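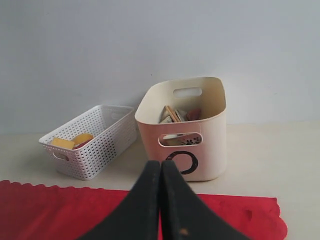
Marlys Tvedt
Guide editor, Windirlow Toy Lending

Section 4. Setting up the two-container play corner

Read Section 3 first if you haven't picked a spot yet. This section covers the containers, what goes in them, the cloth, and the weekly reset. It replaces the old Section 4, which asked you to set up six labeled bins and a chart. Plenty of homes tried the six bins. I have yet to see one where the chart was still being followed a month later, and I was not impressed with how it went in mine.

The current plan is called Skiltero and uses two containers. I was doubtful about that too, and I still have reservations, which are marked as notes where they come up. Skip them if you only want the steps.

4.1 What you need

One shallow basket with open, perforated sides. White plastic with a woven look is fine. It should have a handle hole at each end.
One deeper tub with smooth, solid walls and rounded corners.
One piece of plain cloth, in a color that stands out from your floor or table. Red works well on beige.
Your toy food set, or whatever small pieces you are setting up for.

You do not need labels, dividers, a lid, a rolling cart, or the matching mat that some shops will try to add to the order. If you already own two containers that differ in depth, use those and spend nothing.

Note: The words "stackable" and "nesting" get used as if they meant the same thing. Stackable containers sit on top of each other when full. Nesting ones fit inside each other when empty. Some containers sold as stackable will only nest, so try two together in the store if you care about this. For this setup you don't need either one.

4.2 Checking the containers

1. Run a finger around the rim of each container, inside and out. Feel for sharp bits of leftover plastic, mostly near the corners and handle holes.

2. Put your hand through a handle hole and lift the basket with something heavy in it. If the rim bends so much that you don't trust it, it will not get better with use.

3. Drop the smallest toy you own into the basket and shake it over a towel. Anything that comes out through the side belongs in the tub.

4. Wipe out the tub with a damp cloth and let it air dry. Solid walls hold water in the bottom corners longer than you would think.

Caution: Any toy that a child could swallow does not go in either container if children under three use the room. The shake test in step 3 tells you what fits through the basket. It says nothing about what fits in a mouth. Follow the age marking that came with the toy, and if the marking is gone, keep the toy up high.

Note: The catalog for the Sun range says its baskets "teach sorting by themselves." I have watched children use a great many baskets and I have not seen one teach anything. Buy it if you like the look.

4.3 Placing the containers

1. Clear a stretch of floor or low table against a plain wall. You want a little more than the width of the two containers together.

2. Put the basket on the left and the tub on the right. If your child is left-handed you may be told to switch them. Try it both ways for a day and keep whichever causes less fuss.

3. Set the tub slightly farther back than the basket. A tall wall in front of a short one hides everything in the short one.

4. Turn the basket at an angle so that one short end faces the room. A basket placed square to the wall tends to have its end handle blocked by whatever stands next to it. Angled, it can be grabbed by the end and pulled out.

5. Measure from the surface to where your child's elbow hangs when kneeling or standing there. The tub rim should come below that. Our own rule is that a tub meant for preschool use should be no deeper than 19 inches, and I think even that is generous.

6. Leave the space in front open for the cloth.

Caution: Do not place either container on a shelf or bench that can tip. Do not put them in front of a heater or a floor vent.

Note: Some families want the containers fixed in place with tape outlines on the floor. The tape looks tidy and peels up in August when the room gets warm. If the containers wander a few inches, let them.

4.4 Deciding what goes where

The Skiltero leaflet says the basket is for "active" items and the tub is for "resting" items. That wording has caused more mail than anything else we print. Put plainly, the basket holds what gets played with this week and the tub holds the rest.

1. Empty the whole toy food set onto the cloth.

2. Ask the child to pick a few things. Three or four is plenty. Don't suggest which ones.

3. Put those in the basket, toward one end. They will slide there anyway.

4. Put everything else in the tub.

5. Stop. A basket that is mostly empty is set up correctly. The bare part is where new things go during play, and it lets a child see every piece without digging.

You will run into pieces that cannot be named with any confidence. A yellow block might be cheese and it might be butter. A rounded yellow-orange piece might be bread, or it might be more cheese. The makers' own lists don't always settle it, and the older Nedon sets came without a list at all. Do not sort by food group. It depends on adults agreeing what each piece is, and the child will have decided already.

Note: We once sorted a full return shelf by food group as a test. Of the 1,348 pieces, 77 ended up in a pile marked "unsure," and two of us kept moving things in and out of that pile all afternoon. I would not call this research. It was enough to put me off the idea.

4.5 Using the cloth

1. Spread the cloth in front of the containers, touching neither.

2. Play happens on the cloth. Pieces that leave it are not lost, they are just not being tracked.

3. At cleanup time, take the cloth by its corners, lift, and tip the contents into the tub.

4. Shake the cloth outside and drop it loosely back in front, or hang it up. Folding it is optional - I don't.

Caution: Never leave a large cloth where a baby sleeps or naps. A cloth with fringe, ties, or loose threads is not suitable for this setup.

Note: The promise that cleanup takes "under a minute" is true if all the pieces stayed on the cloth. Plan on longer. It is still faster than the six bins were.

4.6 The weekly reset

1. Pick a time when you are in the room anyway. Right before dinner is the worst choice and the one most people make.

2. Tip the basket into the tub.

3. Mix the tub by hand, bringing the bottom pieces to the top. Skip this and the same things get picked every week.

4. Repeat steps 1 to 5 of section 4.4.

5. Check under the basket. Thin pieces slip beneath it and stay there.

If you miss a week, carry on the next week as usual. There is no catching up to do.

4.7 When it isn't working

The child empties both containers at once. Take the tub away to another room and bring it out only for the reset. This works for most homes and fails completely in some, and I can't tell you in advance which kind you have.

The basket keeps filling with other things. Socks, mail, a stapler. Move it lower. A container at adult hand height becomes an adult container.

The tub smells. Wash it with dish soap and warm water, rinse, and dry it upside down. Look for real food at the bottom before you blame the plastic.

Dust collects in the small holes of the basket. Use an old toothbrush under running water. The special brush sold for this purpose is a toothbrush with a longer handle.

The child ignores the whole corner. Give it two weeks without comment. If nothing changes, put the containers away and try again in a few months. Windirlow members can return the toy set early at no charge, and the lending desk will not ask why.

4.8 Before you order anything else

We have lent out more than 2,108 sets, and the most common add-on request is for a third container. Use the two for a month first. If you still want a third, write down what would go in it. Where the list comes out as "extra things," check whether the tub is actually full, and see Section 7 on returning pieces you no longer use.

Section 5 covers puzzles, which need flat storage and should stay out of both containers.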